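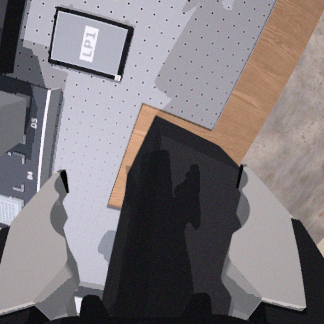 The allotment society at Ponusstead has revised its guidance on shed storage, and members are asked to read it before June. Hand tools should be hung up after use and kept clear of the floor. A board with a regular pattern of small holes suits most sheds and takes hooks at any height. Plot holders with sheds under 3 metres long may fix one board only. Requests for a second should be sent to Refilwe Ntuli in writing.

We use cookies to improve this site. Accept | Decline

Related posts
Water butts: the rules
Seed orders from Osirham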